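Print this page | E-mail to a friend

The Sewing Room Safety Checklist, With Remarks
by Kirsten Charbonneau

Every December I sew for people I like, and every December I hurt myself doing it. So before the holiday fabric comes out, I go over the room with this list. It takes less time than winding bobbins and is only slightly more boring. My remarks follow each item, including the ones where I failed my own inspection.
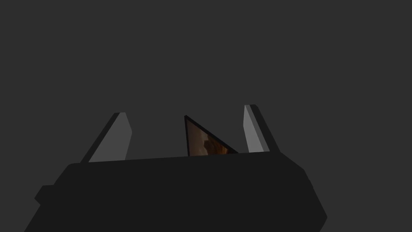
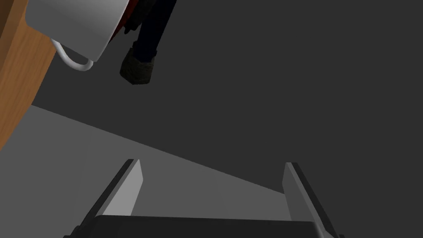

1. THE IRON

[x] Cord has no cracks, scorches or cat damage
[x] Plug fits snugly in the wall
[ ] Auto shutoff works

Comment: My Wellier is old enough to have opinions. The shutoff used to click after ten minutes. Now it clicks when it feels appreciated. Until I replace it, the iron gets unplugged every time I leave the room, even if I'm only going to see who ate the fudge. Fail.

[x] Ironing board locks and stays locked

Comment: Lean on it with both hands, the way you do when a seam won't lie flat. If it sinks, you want to find out with the iron somewhere else.

2. THE MACHINE

[x] Power off before changing needle or foot
[x] Needle straight, tight and newer than the last presidential term
[x] Lint cleaned out from under the needle plate
[ ] Foot pedal stays where you put it

Comment: The pedal on the Plotard travels. It starts under my right foot and by the end of a long hem I'm sewing from the hallway. A square of rubber shelf liner would fix this. I own a whole roll of shelf liner. It is on a shelf. Fail, but with good intentions.

On lint: I got enough out this year to stuff a small stocking, mostly red flannel, some of it from a bathrobe I finished two winters ago. Lint next to a warm motor is bad news. Use the little brush. Don't blow on it, or you'll be wearing it.

3. PINS AND NEEDLES

[ ] All pins accounted for
[x] Broken needles go in a lidded jar
[x] Magnet run over the floor before anybody goes barefoot

Comment: I bought a box of 300 glass-head pins in the fall and it now holds 70. I'd love to tell you the rest are in projects. Run the magnet under the chair, along the baseboard and through the slippers. Check the slippers twice. Fail, and I expect to be hearing from those pins one at a time until spring.

If you're making stockings or anything else a child will stick an arm into, feel the inside with your whole hand before it leaves the room. Turn it inside out and do it again.

4. CUTTING

[x] Rotary cutter closed when it's not in your hand
[x] Mat flat, with no curled corners
[x] Ruler has a grip strip or a finger guard

Comment: The Zadero cutter closes itself when you let go, so I pass this one by doing nothing. My favorite kind of item. The older cutter has a slide you have to remember, and I have a scar that remembers it for me. Change the blade when it starts skipping threads. A dull one makes you push harder, and that's when it jumps the ruler.

5. CORDS AND OUTLETS

[x] One power strip, not plugged into another power strip
[ ] No cords across the path to the door
[x] Nothing warm under the rug

Comment: The path to the door is a theory at this time of year. I taped down the lamp cord and moved the glue gun to the other wall. The Phuthong fabric bin is still in the way, and at 100 fat quarters it isn't going anywhere without a dolly. Partial credit, which I am giving myself because I'm also the judge.

6. LIGHT AND THE PERSON DOING THE SEWING

[x] Lamp aimed at the needle, not your eyes
[x] Chair at a height your shoulders can forgive
[x] You have eaten something besides candy canes
[ ] You quit when you're tired

Comment: The worst thing I ever did to a thumb, I did at 1 a.m. on the last napkin of a set of eight. Seven napkins would have been fine. Fail, every year.

FINAL SCORE: five boxes open. I'm ordering a new iron and putting the shelf liner under the pedal as soon as I finish this one hem.

14 comments | 37 shares

Contact | Copyright Kirsten Charbonneau | Back to top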